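Speaker notes – "Rules for robots that learn from people: what we wrote down and what we do"
2018-07-23, Trurthorpe, second session after the break
45 min slot, aim for 35 and leave the rest for arguing

Opening

Skip the bio. They have it in the program.

Start with the show of hands. Who has a written safety procedure for the robots in their building? Wait. Who has read it since it was signed? Wait longer. Leave my own hand down for the second one.

Say what the talk is: I have spent a good part of the last few years reading standards and house rules for robot labs, and I think a lot of them are written for the auditor. I'm not against rules. I have sat on the groups that write them. I just want to know, for each line, what would go wrong if we crossed it out. For a surprising number of lines, no one in the room could tell me.

The Praltach rulebook

Background for those who don't know it. Praltach started with a two-page sheet for its one arm in a cage. Then it got more arms, then the cage went away, then people started collecting demonstrations by hand with gripper tools, out in ordinary buildings. Each step added paper. Nothing was ever taken out. By December it was 131 pages.

Hubert Rutkowska and I went through the whole thing with a pencil. Of the rules in it, 23 could be checked by a person standing next to the work. The others said things like "appropriate", "where practicable", "with due regard". Read two or three aloud here. Read them slowly. They are funny enough without help from me.

Fair point to make before someone else does: vague wording is sometimes there on purpose, so that a rule can cover cases the writer hasn't met. Fine. But then someone has to decide what it means on the day, and the document should say who. Ours didn't.

What the cage used to do

The old rules were built around separation. Machine here, person there, a gate between them with a switch on it. You could be tired, new, or not very bright, and the gate still worked.

Now think about a hand-held gripper. No motors driving an arm, no envelope to draw on the floor. The person is the arm. Half the rulebook does not apply, and the other half gets applied anyway. At one site people were asked to sign for an emergency stop that did not exist on the tool. They signed. Ask the room what that teaches a new starter about signatures.
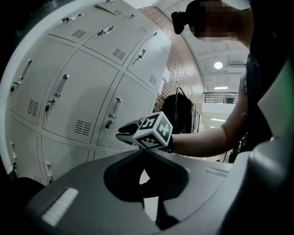 So what are the real risks when a person carries the tool through a building? Take them in the order they bother me.

First, other people. A corridor, a break room, a row of lockers – these are places where folks have no reason to expect to be recorded. Our rule said "obtain consent as appropriate." Amedeo Fiore rewrote it as: put a notice at each entrance, tell anyone who walks in, stop if they ask, and delete on request the same day. Longer, yes, but you can see whether it was done.

Second, faces and names. Blur faces before anything leaves the site machine. Check by eye as well, on a sample. I don't trust a detector that reports on its own success, and I've met too many people who do. Name tags, notes on a wall and open mail need the same check, and most procedures I have read stop at faces.

Third, attention. A person who is watching the fingertips of a tool is not watching stairs. Dull point, and the one I would keep if I could keep only one. Walk the route first with empty hands.

Fourth, property. Keys, doors, bags. If a task involves opening something, get permission from the person who uses it. A building manager can't agree on behalf of everybody who keeps a coat there.

(If time is short, drop the fourth and go to the numbers.)

The numbers, and why I don't like them

Triltilent put out a result that gets quoted a lot at meetings like this: 1668 sessions without a reportable incident. Someone will bring it up, so I should get there before they do.

Two questions. What counted as reportable? Who did the reporting? In that procedure the threshold was lost time, and the form went to the same person who had to hit the session target. I'm not saying anything was hidden. I'm saying the figure would look the same if it had been.

A dropped tool, a strap that slips, a passer-by who was upset – none of these would show. Yet these are what you need in order to write a better rule. Ask for near misses, on one side of one sheet, with no box for whose fault it was.

Expect pushback from the Marciniak people here. Their view is that more reporting means more noise. They have a case. My answer is that I would sooner read noise than a zero. Don't get drawn in, there's the discussion for that.

What we ended up with

10 rules. I'll put them on the handout and not read them out. Say a word on how we chose them.

Every rule had to name a person by role. Every rule had to be something you could watch being followed or not followed. Every rule had a date on which it would be dropped unless someone argued to keep it. That last one caused the most trouble, and I still think it's the most useful. People who will defend a rule out loud have usually thought about it.

Be straight about the weak spots. The list is new. It has been used by a small group who knew they were being looked at. I have no evidence yet that it is safer than the old book, only that people can tell me what is in it. Rutkowska thinks it is too short for sites with powered arms, and for those sites I agree with him. Keep your guards, keep your stops, keep testing them. Nothing I say today is an excuse to unbolt anything.

On standards in general

Careful with tone. There will be people from the drafting groups in the second row and they do this in their own time.

Main point: a standard tells you what a group could agree on. It is a floor, and an old one by the time it prints. When a vendor tells you the product "meets the standard", ask which clauses and ask for the test record. If you get a brochure, ask again.

Closing

Go back to the show of hands. Ask them to pick one rule at home, any one, and find out who last checked it and how.

Then take questions. Known ones:
– "Does this cover mobile bases?" No.
– "Can we have the old Praltach text?" Not mine to give. Send them to Fiore.
– "What about insurance?" Our insurer wanted the long version. We gave them the long version and work from the short one, and I'm not comfortable with that either.

Handouts are in the blue folder. Take the spare clicker.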